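打印本页 | 用电子邮件发送

分类:工程教育 / 机器人课程与实践

4 课程项目的实施

4.1 任务与分组

第三节给出了课程的总体安排,本节说明学期后半段的项目部分。项目沿用课程内部的名称 Comstead,内容是在仿真厨房中完成一组台面整理任务。选课学生为本科三年级,来自自动化、计算机和机械三个专业,此前修过线性代数、概率论和一门编程课,多数人没有接触过机械臂。学生分为 4 个小组,分组时要求每组至少有一名机械专业的学生,其余由学生自行组合。

每组领到同一份任务说明。基本任务是控制双臂机器人把餐具归拢到盘子附近,进阶任务是把瓶子移到台面靠墙的一侧,选做任务由小组自拟,经助教同意后实施。任务说明只规定初始条件和终止条件,不规定方法。允许使用的方法包括手写状态机、运动规划、模仿学习以及它们的混合。课程没有采购实体机械臂,全部工作在仿真环境中完成,最终评分也以仿真结果和书面报告为准。

选择台面整理作为项目内容,有教学上的考虑。前两轮开课时用的是积木堆叠,物体形状规则,颜色鲜明,学生很容易用颜色阈值加固定抓取高度完成任务,报告里对感知误差和接触过程几乎没有讨论。换成厨房台面之后,物体有高有低,有的细长,有的扁平,台面本身带纹理,旁边还有体积较大的电器。学生必须处理遮挡和避让,也必须决定什么时候用哪一只手臂。

4.2 仿真环境与软件接口

仿真环境由教学组在 Zenard 渲染与物理后端上搭建,学生通过课程自编的接口库 Golta 访问。Golta 向学生提供四类调用:读取关节状态,读取相机画面,发送末端位姿或关节目标,重置场景。物体的真实位姿在调试模式下可以读取,在评测模式下关闭。这一开关在学期初就向学生说明,但仍有小组在中期检查之前一直依赖真实位姿,到评测时才发现程序无法运行。第 4.5 节会再讨论这个问题。

机器人为双臂构型,两只手臂末端各装一个平行夹爪。学生可以使用的视角有两种,一种是从机器人身体附近看向台面的全局视角,另一种是随夹爪运动的腕部视角。腕部视角中夹爪本身总会占去一部分画面,学生需要自己决定如何处理这部分像素。有的组在图像预处理时用固定的掩模把手指所在区域去掉,有的组把它原样保留,交给网络去学。固定掩模实现起来简单,代价是夹爪开合时手指在画面中的位置会变,按张开状态画的掩模在合拢状态下并不适用。

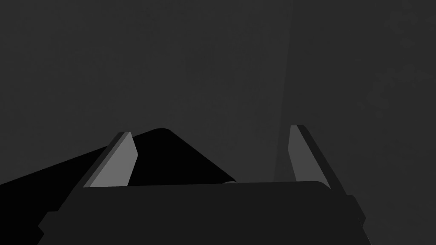
掩模的问题在第二次检查时由助教统一讲解,之后各组的做法趋于一致:根据夹爪开度实时投影手指的轮廓,再向外扩一圈作为无效区域。投影需要相机内参和夹爪几何,两者都由 Golta 给出。机械专业的学生在这一步发挥了较大作用,他们熟悉零件坐标系,能够较快地查出外参中符号写反或者旋转顺序弄错的地方。计算机专业的学生更习惯先看图像结果,再回头找原因。两种习惯在同一个小组里时常发生争论,从周记看,这类争论对调试是有益的。

场景光照采用固定设置。教学组在设计时讨论过是否加入随机光照,最后决定本轮不加。理由是学生第一次面对相机、运动学和接触三方面的问题,变化因素过多时难以定位错误。不过固定光照也带来了另外的后果:深色物体在腕部视角下常常没有可辨认的表面细节,只剩一个轮廓。对依赖特征点匹配的方法来说,这样的画面几乎不提供信息。采用特征点方法的小组在第三周放弃了原方案,转而在较远处用全局视角估计目标位置,接近时只用腕部视角判断是否有东西挡在手指前方。

场景的碰撞模型与渲染模型分开维护。为保证运行速度,碰撞模型经过简化,细长物体用胶囊体近似,盘子用多个凸块拼接。学生在渲染画面里看到手指与餐具之间还有缝隙,而物理后端已经报告接触,这种情况在项目初期造成不少困惑。我们在实验指导书中补充了一页说明,给出碰撞模型的显示方法,此后同类提问明显减少。

4.3 实验流程

各组的实验按照同样的流程进行。第一步是单臂到达,学生让一只手臂的末端移动到给定位姿,检查逆运动学解和关节限位。第二步是带避让的到达,要求手臂绕过台面上的高物体。第三步是抓取单个物体,第四步才是完整任务。每一步都有提交要求,未通过的小组不能进入下一步,但可以与下一步并行准备。

单臂到达看起来简单,实际占用的时间比预期长。困难集中在坐标系上。Golta 的末端位姿以机器人底座为参考,物体位姿以场景原点为参考,两者之间的变换需要学生自己写。我们有意没有提供现成的转换函数。从提交的代码看,多数错误出在四元数的分量次序,其次是把变换和它的逆混用。我们建议学生在写抓取程序之前先画出坐标轴,把两只手臂的末端坐标系和场景坐标系同时显示出来。采纳这一建议的小组后续返工较少。

带避让的到达允许使用 Golta 自带的采样规划器。规划器的默认参数适合空旷环境,在台面附近容易产生绕行过远的路径,手臂有时会转到身体后侧再绕回来。学生的解决办法有两类。一类是加中间点,先把末端抬到安全高度,平移之后再下降;另一类是在代价函数里加入关节位移项。前一类直观,容易写成状态机,但中间点需要手工调整,换一个场景布局就要重新调。后一类通用一些,调参时间较长。两类办法在基本任务中都可以通过,差别要到进阶任务才显露出来。

抓取阶段的要求是把物体提离台面并保持到评测程序给出信号。扁平物体的抓取是公认的难点。盘子边缘离台面很近,从上方直接下夹,手指会先碰到台面。有的组尝试从侧面接近,有的组先用一只手臂把盘子推到台面前沿,再用另一只手臂夹住伸出台面的部分。后一种做法需要两臂配合,状态机变得复杂,学生在周记中用了较多篇幅记录如何处理推过头的情况。对细长的餐具,主要问题是夹取方向,若手指张开的方向与餐具长轴一致,夹合时只会把它推开。学生需要从图像中估计长轴方向,再据此确定腕部的旋转角。

完整任务的每次尝试限定为 1000 个仿真步,超出即判为未完成。步数上限由教学组根据示范程序确定,留有余量。限定步数的作用是避免小组用无限重试来提高成功率。示范程序只向助教开放,不向学生公布,学生可以得到的是一段示范过程的关节轨迹,用作检查单位和采样频率的参照。

4.4 数据采集与模仿学习

有两个小组在中期以后采用了模仿学习。采集方式是用键盘或手柄遥操作夹爪,同时记录关节状态、夹爪开度和两种视角的画面。课程服务器为每组分配了固定的存储空间,采集上限为 300 条轨迹,超过上限需要先删除旧数据。设上限的初衷是节约存储,实际效果之一是促使学生检查数据质量。在没有上限的上一轮课程中,学生倾向于不断追加数据,很少回看已经采集的内容。
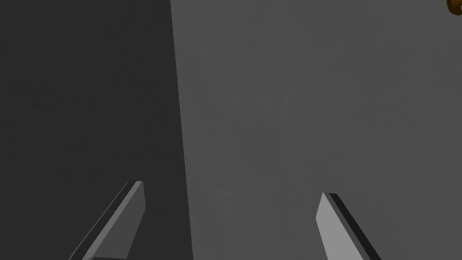

数据质量的检查由各组自行组织,课程只提供回放工具和一份检查项目清单。清单包括起始位姿是否在允许范围内、动作有没有长时间停顿、夹爪开合时刻与画面是否对得上,以及腕部画面中是否含有可用于定位的内容。最后一项是根据学生的反馈加上去的。一个小组在回放中注意到,接近阶段有一部分腕部画面几乎只有灰色:两根手指张开,指间没有任何物体,背景是左深右浅的两大块平面,中间一条略斜的分界线,全幅唯一带颜色的地方是右上角露出的一小块橙褐色圆边,离夹爪很远。按这样的画面训练,网络能够利用的线索主要是那条明暗分界线的位置和倾斜方向,而它与待抓取物体之间并无固定关系。该小组随后统计了各阶段画面的信息量,把接近过程的前半段改为只输入全局视角和关节状态,到末端进入目标附近后再启用腕部视角。

这一改动在报告中被称为“分段输入”。从控制角度看,它相当于人为规定了一个切换条件,切换点选得过早或过晚都有问题。过早时腕部画面中仍没有目标,过晚时手指可能已经碰到物体。小组先用末端与目标的估计距离作为切换条件,后来发现全局视角的距离估计在台面远端误差较大,又改成用腕部画面中有效区域的灰度方差。方差条件对带纹理的台面会误触发,最终的方案是两个条件同时满足才切换。方案本身并不复杂,但小组在周记里完整记录了每一次修改的依据,我们认为这部分记录比最终的成功率更能反映学习效果。

另一个采用模仿学习的小组没有改动输入,而是改动了遥操作的方式。他们规定操作者在接近时让腕部始终朝向目标,使目标尽早进入腕部视角。为此操作者需要多练习,前期采集的轨迹大部分被删除。这样得到的数据动作较为一致,训练出的策略在训练布局上表现稳定,换布局之后下降较多。学生把下降归因于操作者的习惯过于固定。我们在答辩时提出,也可能与起始位姿覆盖不足有关,两种解释在现有数据上无法区分,小组在修改后的报告中如实写明了这一点。

两组使用的网络结构都来自课程提供的模板,学生可以改动层数和输入通道,不要求自行设计结构。训练在课程服务器上排队进行。临近截止时排队时间变长,曾有小组因为一次参数写错而失去整晚的训练机会。下一轮课程将增加提交前的短时试运行,试运行不通过的任务不进入队列。

4.5 评测办法与结果

评测在课程服务器上统一运行,学生提交打包后的程序,不能在评测过程中干预。评测程序为每组运行 1000 次尝试,初始布局由统一的随机种子序列产生,各组面对的布局相同。物体在台面上的位置和朝向随机变化,电器和机器人底座的位置保持不变。每次尝试记录是否完成、所用步数、碰撞情况以及未完成时所处的阶段。
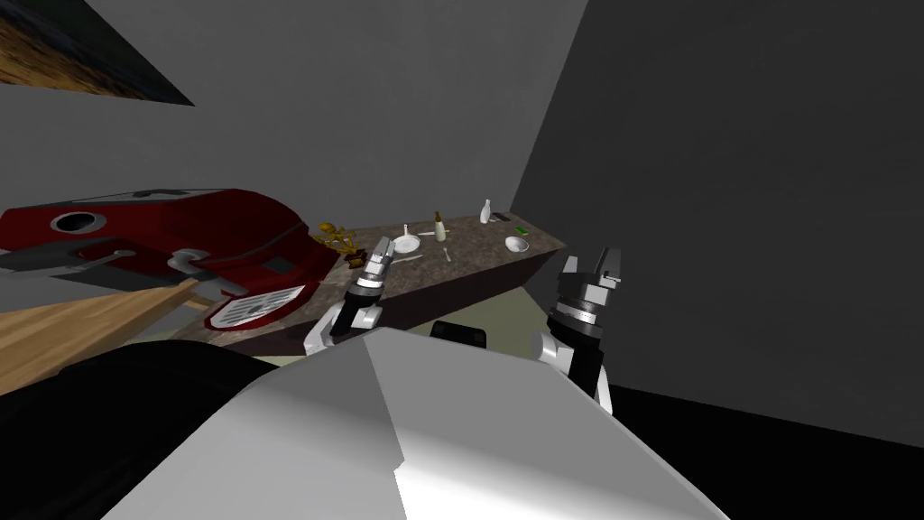 图 3 仿真厨房场景:双臂机器人的两个夹爪伸向石质台面,台面上有盘子、瓶子、碗和叉子等物品,左侧为深红色电器。

评测结果按阶段汇总后返回各组。我们没有在课堂上公布名次,只公布各阶段失败所占的份额。从汇总情况看,基本任务中失败最多的阶段是夹取,其次是接近时碰倒邻近物体。运输和放置阶段的失败较少,多数与夹取姿态不正有关,可以看作夹取问题的延续。进阶任务中,碰撞造成的失败上升到首位。高而细的瓶子重心偏高,手指稍有偏差就会把它推倒,倒下的瓶子又会滚到其他物体旁边,使后续尝试更加困难。

使用手写状态机的小组在基本任务上完成情况较好,失败集中在少数几种布局上。分析后发现,这些布局的共同特点是目标靠近左侧的大型电器,左臂按预设中间点下降时前臂会碰到电器外壳。小组的修正办法是在这种情况下改用右臂,判断条件是目标在台面长度方向上的坐标。修正后失败减少,但右臂跨过身体中线时可达范围有限,靠近墙角的目标仍需回到左臂处理。由此引出的手臂分配问题成为该组最终报告的主题,他们用离线计算的可达性表代替了单一阈值。

使用运动规划的小组碰撞较少,用时较长,未完成的尝试中有相当一部分是步数超限。规划器每次调用的时间不计入仿真步,但规划出的路径偏长。学生对路径做了截弯和平滑,截弯后的路径有时会穿过简化碰撞模型没有覆盖的部分,渲染画面中手臂似乎擦过物体,物理后端却不报告接触。这类情况在评测中按未碰撞处理。学生主动在报告中指出了这一漏洞,教学组随后修正了相应物体的碰撞模型,并用修正后的模型重新运行了全部评测,本文采用的是重新运行后的结果。

采用模仿学习的两组在基本任务上的完成情况低于前两组,差距主要出现在餐具朝向与采集数据相差较大的布局上。采用分段输入的一组在接近阶段失败较少,夹取阶段没有明显优势。我们提醒读者不要把这一比较理解为方法之间的优劣。各组投入的时间不同,成员的基础也不同,课程项目不具备控制这些因素的条件。

关于真实位姿的依赖,中期检查时有一个小组的全部程序都建立在调试接口之上。该组在评测模式下无法得到目标位置,需要在较短时间内补上感知部分。他们选择了最简单的办法,即在全局视角中做背景差分,再把前景区域的中心投影到台面平面。对高物体来说,区域中心投影到台面会产生系统性的偏移,偏移方向与相机视线一致。小组用物体类别对应的高度做了补偿,效果可以接受。教学组认为责任主要在接口设计上。从下一轮开始,调试模式将只在单臂到达阶段开放,之后的阶段默认使用评测模式,学生需要时可以单独申请。

4.6 学生报告与访谈

除评测结果外,我们还收集了周记、最终报告和课程结束后的访谈记录。周记每组每周一份,不计分,只检查是否提交。不计分的安排使学生较为愿意写下失败的尝试。访谈以小组为单位进行,在 Quispe 教学楼的讨论室完成,内容围绕分工、求助途径和对仿真环境的看法三个方面。

在分工方面,各组起初都按模块划分,感知、规划和控制各由专人负责。到抓取阶段,这种划分普遍难以维持,原因是失败往往无法归到单个模块。例如手指偏离餐具,可能是位置估计有误,也可能是逆运动学收敛到了邻近的解,还可能是控制器尚未到位就发出了合拢指令。多数小组在这一阶段改为两人一组共同调试,一人看画面,一人看日志。有学生在访谈中说:“分开做的时候每个人那部分都是对的,合起来就夹不到。”另有学生认为按模块分工对写报告有利,建议保留,只在联调时打乱。

在求助途径方面,学生首先询问组内成员,其次是课程论坛,再次是助教。论坛上的提问以坐标系和夹爪控制为主。夹爪控制的常见疑问是开度指令与实际开度不一致,根源在于夹住物体后手指不再继续合拢,实际开度停在物体宽度附近,程序若以到达指令开度作为完成标志就会一直等待。这一问题在各组都出现过,解决办法也相同,即改用速度接近零作为标志。我们考虑过把它写进指导书,最后仍保留给学生自己发现,助教只在等待超过一次课之后给出提示。

在对仿真环境的看法方面,意见并不一致。有学生认为仿真降低了试错成本,可以在宿舍完成大部分工作,也不必担心损坏设备。也有学生认为缺少实体设备使他们对力和速度没有直观概念,某个速度在仿真里看起来合适,放到真实厨房里是否安全,他们无从判断。机械专业的学生对接触模型的简化提出了较多批评,希望能够查看和修改摩擦参数。教学组计划在后续课程中开放部分物理参数,同时要求学生在报告中说明所做的修改。

评分由评测结果、代码和报告三部分组成,报告所占比重最大。报告中要求有专门一节分析失败案例,每个案例给出初始布局、失败阶段、画面和日志片段,并说明判断依据。初稿中较普遍的问题是只描述现象,例如“夹爪没有夹住叉子”,没有进一步的分析。助教在初稿上逐条批注后,终稿有所改进。部分小组在终稿中增加了对照实验,固定其他条件,只改变腕部旋转角或下降速度,用来确认初稿中的猜测。也有小组发现最初的猜测不成立,并在报告中保留了被否定的部分。

4.7 实施中的限制

本节所述工作有几方面的限制。小组数量少,分组没有随机化,因此只做描述,不做组间的统计检验。评测使用的布局虽然随机,但场景只有一个厨房,物体种类固定,得到的失败分布不一定适用于其他场景。访谈由授课教师参与,学生的回答可能受到影响,下一轮将改由不参与评分的人员主持。

仿真后端在学期中更新过一次,更新内容涉及渲染,不涉及物理计算。更新前后腕部画面的亮度略有变化,更新前采集的轨迹在更新后仍可使用,但有一个小组反映策略表现出现波动。我们为该组恢复了旧版本环境,直至项目结束。今后学期内将冻结软件版本。存储上限和步数上限是否合适,也需要更多轮次的数据才能判断,目前保持不变。学生提交的代码和周记经本人同意后归档,供下一轮课程的助教备课时查阅。

打印本页 | 用电子邮件发送

同类文章
· 双臂任务中的手臂分配:本科生方案的比较
· 周记在工程项目课中的使用
· 从积木堆叠到厨房台面:课程任务的调整
· 采样规划教学中的常见误解
· 遥操作数据的检查与取舍

标签:仿真教学,双臂机器人,项目式学习,模仿学习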